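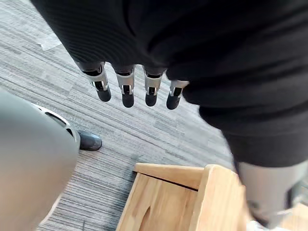 **6/13/21**

Black knits day. I do these twice a year, once in January and once when it's warm enough to dry them with the windows open. Short thread on how it went, mostly so I can find it again next time.

---

Location is the laundry at Fekden, the one on the Jasport side of the canal. I don't have room for a machine at my place and I'm used to going out for it now.

---

In the bag: the big ribbed jumper, a ribbed cardigan, two thin polo necks, a scarf, one pair of thick tights. All black. I sort by colour first and then by how much I'd mind ruining it.

---

Weighed the lot on the kitchen scales before I left. 2,180 g dry. The jumper on its own is 698 g and the cardigan is 457 g, so those two are more than half of it.

---

I weigh them so I know how full the drum will be. Knitwear looks like more than it is. A heap of it on the floor seems like a full load and then it goes in and takes up a third of the space.

---

Checked the pockets. The cardigan had a bus ticket in it and a hair grip. I once washed a whole packet of tissues with a black jumper and I'm still finding bits in the ribs.

---

That's the trouble with a fine rib. The lines are so close together that anything pale gets down between them and stays there. A flat knit you can just brush.

---

So everything black goes inside out. Jumper first, sleeves pulled right through to the cuffs. If you leave the sleeves bunched they come out still bunched and the armpits haven't been rinsed.

---

Buttons on the cardigan done up, all of them. Left open, the front edges go wavy and no amount of patting puts them straight.

---

Mesh bags for the tights and the scarf. The jumper doesn't fit in any mesh bag I own so it goes in an old pillowcase with a knot in the top.

---

Laundry liquid is the Ginting one for darks. I have no strong feelings about it. It rinses out and it doesn't smell of much, and the shop on my corner stocks it.

---

I use less than the cap says. Half a cap for a load this size. The first year I did these I used the full amount and the jumper felt tacky at the hem for weeks.

---

No softener on wool. Towels don't get it either, but that's another thread.

---

I like the front-loaders at Fekden. You can put a folded pile on the flat top while you sort the rest, though the front edge is rounded and a pillowcase will slide off it if you aren't paying attention.

---
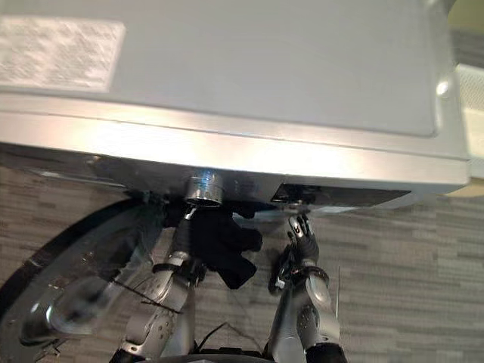

*Front-loader at Fekden, seen from above. The door is down at bottom left.*

---

The whole edge along the front is a thick curved band and it shows every fingerprint. I wipe it with my sleeve before I put anything clean on it.

---

There's a bit of crinkled label up in the back corner of the top, on the left as you face it. I've never got round to reading it properly.

---

Always run a finger round the inside of the door before loading. Whoever was in before you may have left a sock, or a lot of cat. I had a single baby mitten last winter and handed it in.

---

Order of loading, for what it's worth: heavy things first, pushed to the back, then the bags, then the thin polo necks on top. I don't know that it makes any difference to the wash. It makes it easier to get them out.

---

Coldest wool setting. Slowest spin. I'd rather carry home something heavy and dripping than something the shape of a tea cosy.

---

Someone asked last time why I don't wash it all by hand. I did, for years, in the bath. The jumper holds a huge amount of water and my back is no longer interested.

---

The one thing I do still wash by hand is the Clullano scarf. Not the one in today's bag. It was a present, it's a loose open knit and it catches on everything including the other scarf.

---

Had a sit down while it ran. Brought a book and read four pages of it. Mostly watched the door going round, like everyone does.

---

Getting them out is the part where the damage happens. A soaked rib jumper will stretch under its own weight if you lift it by the shoulders. Bring the basket right up to the door and scoop with both arms, the way you'd pick up a sleeping dog.

---

If it drops on the floor, it drops on the floor. Pick off the fluff and carry on. I used to put the whole thing back in for another rinse and that was daft.

---

Home again. Took the bags up first and the wet things second — two trips, but I've split a carrier bag on the stairs before and would like not to repeat it.

---

Towel stage. One bath towel on the bed, jumper flat on it, roll the two up together from the bottom hem. Then kneel on the roll. Don't wring. Unroll, dry towel, do it again.

---

Three towels for the jumper, two for the cardigan, one between the polo necks. That's every bath towel I have, so plan your own bath for the day before.

---

Then measuring. I keep a note of the jumper from when it was new, in the back of my diary. Chest across, body length, sleeve from the underarm. Lay it out damp and nudge it until the numbers match.

---

It wanted to come out wide and short today. Ribbing does that when it's wet and flat, the lines open up and it spreads. I push it in from the sides with flat hands and it closes again.

---

For anyone who knits: 126 stitches round the hem. I counted them once during a very long phone call. The yarn is finer than it looks from a distance.

---

Cardigan was easier. Button band straight first, then pat the rest out from there. If you start with the sleeves you end up chasing the front about.

---

Drying racks are the flat stacking sort with mesh. Two of them, one on top of the other, by the back window. Jumper on the upper one. It takes longest so it gets the air.

---

Keep them out of direct sun. Black goes brown on the shoulders first, and you won't see it until you're standing next to someone in real black.

---

Radiator: no. Hanger: no. Back of a chair: I've done it and I got a ridge across the middle that lasted until the next wash.

---

Thin polo necks can go over the airer, folded at the waist. They weigh next to nothing and they're dry by evening. Tights over the bath.

---

While I was patting everything out I found a pulled loop on the left cuff of the jumper. It's small. You don't cut it. Blunt needle, push it through to the inside, stretch the cuff a couple of times and it evens out.

---

Also a thin patch at the cardigan elbow. Not a hole yet. I've got black darning wool somewhere but darning black on black by lamplight is miserable, so it's waiting for a bright morning.

---

Bobbles: leave them until it's completely dry. On damp wool the comb drags and you pull out good fibre with the bad. Under the arms and along the side seams is where I get most of them.

---

Someone's asked about tumble drying on cool. I've never risked it with these two. The polo necks have some acrylic in them and have survived it, but read your own labels.

---

And someone else wants to know how often. Heavy jumper, twice a year, airing in between on the back of the bedroom door, folded over a rail so it doesn't grow. Polo necks as often as they need it, they're next to your skin.

---

If you get something on the front of the jumper between washes, cold water on a cloth, dab, towel behind it. Toothpaste is the worst one on black. Porridge brushes off if you let it go hard.

---

Evening check. Polo necks dry. Tights dry. Scarf nearly. Cardigan turned over so the back gets its turn. The jumper is still heavy at the hem and under the arms, so it'll be on the rack tomorrow as well.

---

Turned the jumper right side out at the same time. Do this with your hand inside the sleeve, a bit at a time, and check the measurements again after. It had gained two centimetres in the body. Nudged it back.

---

Storage, as I always get asked — folded in a drawer, heaviest at the bottom, cedar blocks in the corners. Sand the blocks a little when they stop smelling of anything.

---

I don't put them away for a full two days, even when they feel dry. The ribbed hem is doubled over and it holds damp in the fold. A shut drawer with a damp hem in it smells like a pond.

---

Things to buy before January: another mesh bag, large, with a zip that works. The old one opened halfway through and the tights had wrapped themselves round a polo neck.

---

Towels are in a heap by the door for tomorrow. They're light grey and they've all got black fluff on them, so they'll be going in on their own.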